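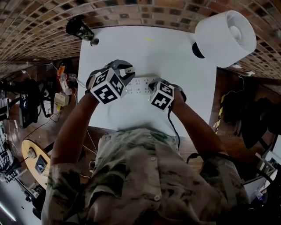

White power strip on the white table, lamp at the back corner

Skaltbridge Home & Hobby Boards > Around the House > Cords, Plugs and Lighting

Thread: Where does your power strip live? On the table or under it?

seltthorpe_sewist
I've been going back and forth on this for most of November and I would love some outside opinions, because my household is tired of hearing about it. We have one white work table in the spare room that everybody uses for everything, and one white power strip that has never had a proper home. Some days it lies flat right in the middle of the table. Other days it's on the floor with the rest of the cords, and then someone needs to charge something and up it comes again.

The table also has the big drum lamp at the back corner, the white one with the black base, and I don't want to give that up because it's the nicest light in the house. But between the lamp and the strip and whatever project is going on, there isn't much table left. My table is 60 inches long, for what it's worth, and you'd think that would be plenty!

So – top of the table, underneath it, or on the wall? And if you mounted yours, did you regret it?

mossandmortar
Underneath, every time. I screwed mine to the underside of the desk years ago, toward the back, and I only think about it when I vacuum. Most strips have little keyhole slots on the bottom that slip over a pair of screw heads. Make a paper rubbing of the back with a pencil, tape the paper where you want the strip, and drive your screws right through the marks. Pull the paper off and hang it. I wish somebody had shown me the rubbing trick before I made 7 holes in a perfectly good desk.

Nice ceiling in there by the way, or is it the wall? I like the brick look.

Aria_at_home
I'm going to disagree with mossandmortar, very fondly, because we've had this argument before on the extension cord thread. Underneath is lovely if you plug in once and walk away. If you're somebody who swaps chargers and glue guns and a sewing machine in and out all day long, you will be on your hands and knees feeling around for an open socket, and you will bump your head coming back up. I did it for a whole winter.

I keep mine on top, along the back edge, held down with the removable sticky strips they sell for picture frames. Sockets facing up, cord dropping off the back. It isn't beautiful, I'll give you that, but I can see what's plugged in and I can switch things off before bed without crawling.

mossandmortar
And then somebody sets a cup of coffee next to it.

Aria_at_home
Then somebody gets a talking-to! No drinks on the table is the rule here, and it has held up fairly well, apart from one cousin.

su_knits
Su here, hello all. I'm with Aria on reach, but I do worry about liquids with the sockets facing up, so ours went on its side. We fastened it along the back edge of the table so the sockets face the person sitting down. You can still get at everything, and if a glass goes over it has less of a chance to run straight in. Not zero, so please still keep your drinks elsewhere.

Measure your bulkiest plug first, though. Ours takes up two spaces any way you turn it, and I had to move the strip higher after I'd already put it up, which made me grumpy for an entire afternoon.

seltthorpe_sewist
Oh, I like the sideways idea a lot, Su. I hadn't thought of that at all. Would the big lamp be in the way? It sits at the right-hand back corner and I'd rather not slide it inward, that's where I cut fabric.

su_knits
Stop the strip short of the lamp base and you'll be fine. You'll want a hand's width free there anyway for lifting the lamp to dust.

old_fuse_box
Long-time reader, and I'll be the fussy one. Wherever you put it, please don't plug it into another strip or an extension cord – straight into the wall and nothing in between. Don't run the cord under a rug. Keep space heaters and irons off it altogether and give those their own wall outlet. A sewing machine, a lamp and a couple of chargers are small potatoes, but a sewing room always seems to grow an iron sooner or later.

I'd also get those thin cables off the floor on the left there, where a chair could roll over them. A chair wheel will chew up a cord slowly, and you won't notice until the cord looks flat in one spot.

seltthorpe_sewist
Guilty on the iron. It has been on the strip more than once and I'll move it tonight. And yes, the floor over there is a whole other thread, I'm afraid.

mossandmortar
For the floor cables, a bag of hook-and-loop ties is the cheapest fix going. I bought a pack of 200 and have been handing them out to the neighbors ever since. Bundle whatever goes the same direction, then clip the bundle along the baseboard. Leave a bit of slack at each end so you can pull a piece out without undoing all of it.

Aria_at_home
Those I will agree with you on. Put a scrap of masking tape near each plug too, with the name of the thing written on it. I unplugged our router 4 times before I started doing that, and I was not popular.

su_knits
Labels, yes! Mine are in colored pencil and quite pretty, if I say so myself.

seltthorpe_sewist
All right, I'm going to try it sideways along the back edge, with the sticky strips to begin with so there's no drilling, and I'll hold off on screws until I've lived with it a while. Mossandmortar, if they let go I promise to come back and admit you were right.

mossandmortar
They'll let go. Wipe the table edge down with rubbing alcohol first and it'll take them a little longer.

Aria_at_home
Mine are still holding, just so it's on the record.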